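April 23, 2018

Two pairs of grippers, one table

Since March I have been comparing two kinds of hand-held gripper, and I promised to write down what I found before I forget the small things. The first kind I will call the Prusanau pair, because this is the name on our order. The second kind is the Peltanico pair. Both are used in the same way: you hold one in each hand, you do a task with them as if they were your own fingers, and the position of your hands is recorded so that an arm can learn from it later.

I am not a hardware person. I came to this from software, so maybe some of my complaints will look naive to people who build these things. But I think the person who has to hold the gripper for a whole afternoon should also have an opinion.

The test was simple. I put packed food on a table, and I had to move each piece into a clear plastic box, or take it out again. I like snack bags for this kind of test. A wooden block forgives everything. A bag is soft, it changes its shape when you close on it, and if you press only on the corner it turns in the fingers and you lose it.

I did 97 tries with each pair. I counted a try as good when the item arrived in its place without a second grasp. With the Peltanico pair I got 68 good tries, and with the Prusanau pair I got two more. So the numbers don't decide anything, and I was a little disappointed after so much work.

The difference is more in the feeling. The Peltanico is lighter in front, and my wrists like it. But its trigger has a dead zone at the start, and when I want to open the fingers only a little, I open them too much. The Prusanau trigger follows my finger from the first millimeter. For a bag lying flat this matters a lot, as you want to come in with the fingers only slightly open and slide along the table.

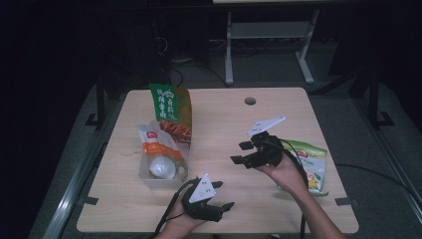

Tóth wrote to me, after I shared my first notes, that I was being unfair to the Peltanico, and that the dead zone can be made smaller in the controller settings if you do the calibration with the fingers fully closed. I had done it with the fingers open, as the manual shows. I repeated the calibration in the other way and yes, it became better. It is still not as direct as the other one, but I don't overshoot so often.

Then there are the cables. I tried to let them hang free and I tried to lead them back along the forearm. Along the forearm is nicer, but you must leave a loop at the wrist, or you will feel a pull each time you turn your hand. I forgot the loop many times.

The marker plates were less trouble than I expected. The tracking gets lost mostly when I cross my hands, so I learned to work with the left hand on the left side and to pass things in the middle. It is a strange habit and now I do it in my kitchen also.

For the controller I stayed with Flallent for both pairs, so that the comparison is fair. It starts slowly but it didn't crash.

If I had to buy only one pair, I would take the Prusanau and put some tape on the handle where it presses on the thumb. Next I want to try softer finger pads on both, and maybe eggs.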